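July 3, 2019

Up at stupid o'clock for the Fellitz game. Stream from Navville dropped out twice in the first quarter, came back to us nine down. Coffee cold by then. Kwak were supposed to be the easy ones this road trip and we lost that too, back in May, so I wasn't hopeful.

Anyway. We won! Rodus by four, overtime. Defence finaly switched on in the third, no more lazy closeouts, and the bench got proper minutes for once. Free throws still a disgrace. Attendance 2158, they said on the call, sounded like more. 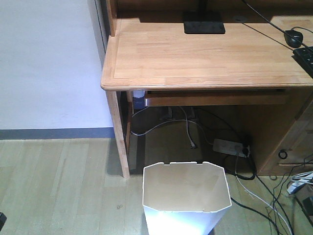
Season ledger needs catching up before the playoffs, I'm three games behind with the box scores. Points to write in, fouls, the lot. Would go faster at a real desk, the big timber one with the grooved front edge and all that clear top on the left, instead of the laptop on my knees. Tonight maybe. Our centre needs 26 more rebounds for the club record and I want my own numbers right before the club puts theirs out, they botched it last year. Had him on 408, I had 411, went back through the tape and I was right. Emailed them. No reply of course.

Points for the year, our top scorer is on 585. Would be more without the ankle. Looked fine on it this morning, took the charge in overtime and bounced straight up.

Playoff draw next. If Fellitz finish fourth we get them again and I don't fancy it, their zone gave us fits untill somebody hit a corner three. Home court would help. Need one more win for that, or Kwak to lose.
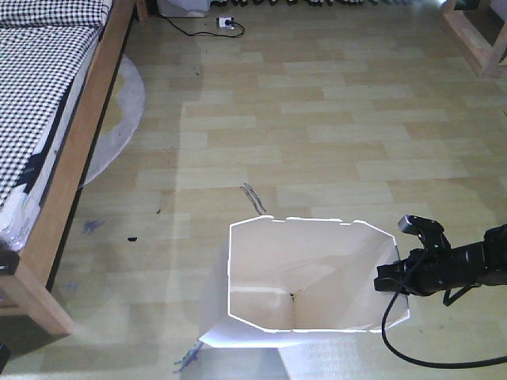

White paper bag, open, on the floor.

Later. Nap didn't happen. Watched the last five minutes again, the inbounds play is even better second time round. Back screen, lob, done. Why don't we run that every week.

Membership renewal due, must not forget. Same seats if they'll let me, behind the bench, colour of the month scarf or not. Bed early. Ledger tomorrow then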